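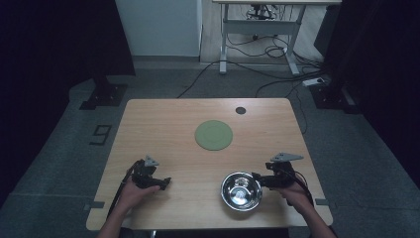
Mollby work table, light wood top, with round mat in sage green and stainless steel bowl. Mat and bowl sold separately.

Mollby Work Table
Tables & Desks > Mollby
Item no. 700-M2

It's a table. We could call it a surface solution, and the last catalog did, and we got letters.

The Mollby has a rectangular top in light wood with a pale honey color. The corners are rounded, which your hip will appreciate some dark morning on the way to the coffee. A thin, darker edge runs around the outside. Near the far side there's a small round grommet hole for cables. If you have no cables, you now own a table with a hole in it, and a pencil will find its way through sooner or later.

Jacinto Cervantes drew the first Mollby in 2000 for the lunch room at our Tenddale shop. He wanted something that could be a desk until noon and a place for soup after that. The original is still there. It wobbles, but so does the floor.

Good for
Mixing, sorting, gluing, homework, bills, arguing over a jigsaw puzzle. We have sold a fair number to people who said "home office" and meant "sewing machine."

Not so good for
Standing on. Sólveig Vigfúsdóttir in our returns department would like this in larger type, but the website won't do it.

Care
Wipe with a damp cloth, then a dry one. Skip the scouring pads. Hot pans go on something else, and we don't mean the mat. A ring left by a coffee mug will usually fade if you get to it the same day. After that it's part of the family.

Delivery and assembly
Ships flat in 2 boxes, and they don't always travel together. Please wait for both before calling. Legs bolt on with the key supplied. Allow 15 minutes, or an evening if there are two of you and one of you has opinions. Felt pads for hard floors are in the small bag taped under the top. On carpet, leave them off.

Goes with

Stesden round mat, sage green
Flat, matte, with a faint inner ring. It marks out where the thing in the middle goes, so people stop pushing it toward the edge. Wash by hand in cool water and dry flat. Do not roll it up wet and forget about it in August. We have seen the results.

Sandoval bowl, stainless steel
Rolled rim, polished inside. It holds salad, keys or screws, and it shows every fingerprint you own. Dishwasher safe. Fruit looks better in it than it has any right to.

Customer comments

"Solid. The hole is farther back than I wanted, but my lamp cord reaches." Henok Birhane

"Bought the table, then the bowl, then the mat. I came in for a lamp." Nesma Kamel

"One box came Tuesday, one box came the week after. Good table once it was all in the same house." Emiliano Valdovinos

Availability
In stock at Tenddale. The sage mat is back after running out before the holidays. The mustard one is gone for good, so please stop asking Jacinto.

Spare bolts, keys and felt pads can be ordered from the parts page using the item number at the top.

Page updated February 8, 2018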